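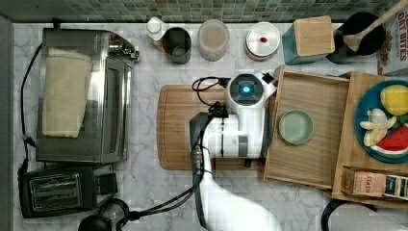

Student work > Project reports > Work and automation

Search reports Enter keyword Go

Robot-assisted tray preparation at the Nindstead staff kitchen: effects on kitchen work
Raelene Fairweather

1. Background
The Nindstead kitchen prepares 80 trays per shift. Until August all of them were laid by hand. The Mumis arm now sets out bowls and plates, and kitchen staff do the filling, checking and cleaning. This report deals with the change in tasks, not with the arm's accuracy.

2. Method
I observed 11 shifts and interviewed staff after each one. Task times were taken from the Cluvix log, which holds 3,000 entries, and compared with the paper rota.

3. Results
Time spent laying trays fell by 25 minutes per shift. Most of it went to wiping down, restocking and clearing stops. Staff described the new work as lighter on the wrists but harder to plan – a stop can come at any point, and the person nearest has to leave their own task. Clearing stops does not appear on the rota.

4. Discussion
Chatzigeorgiou's scheme for sorting tasks has no place for this kind of standby work, so I added a category, "attending". Two staff asked for training in restarting the arm. At present only the shift lead may do it.

Filed under: Kitchens & Catering, Robots at Work, Year 2 Projects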